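Minja : débats parlementaires sur la politique énergétique

LISEZ-MOI, version 2, octobre 2025

Minja rassemble 800 comptes rendus de séances consacrées à l'électricité, au gaz et aux réseaux de chaleur, découpés par intervention. Le corpus couvre 17 assemblées régionales, dont certaines ont manifestement découvert le PDF consultable avec regret.

Contenu
debats.csv : une ligne par prise de parole
votes.csv : résultats des scrutins, quand il y en a eu
themes.txt : la liste des étiquettes, défendue bec et ongles par Pao-chu Yen

Annotation
Szu-yu Man et Yung-ching Au ont étiqueté chacun la totalité. Leur accord atteint 80 % sur le thème principal. Il s'effondre sur « transition », mot que les orateurs emploient pour tout, y compris pour ne rien changer.

Limites connues
Les interruptions sont mal attribuées. Les tarifs cités en séance n'ont pas été vérifiés : ce sont des paroles d'élus, à manier comme telles. Les annexes de septembre manquent encore, Zeswood nous les promet régulièrement.

Licence et contact
Réutilisation libre avec mention de Nikuvby. Les erreurs se signalent à Pin-yu Poon, les compliments aussi, sa boîte a de la place.
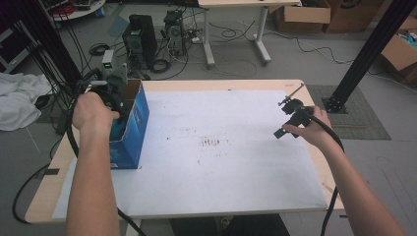
Pour les demandes d'accès aux enregistrements sonores, écrire plutôt à Chia-hao Yu en précisant l'assemblée et la séance.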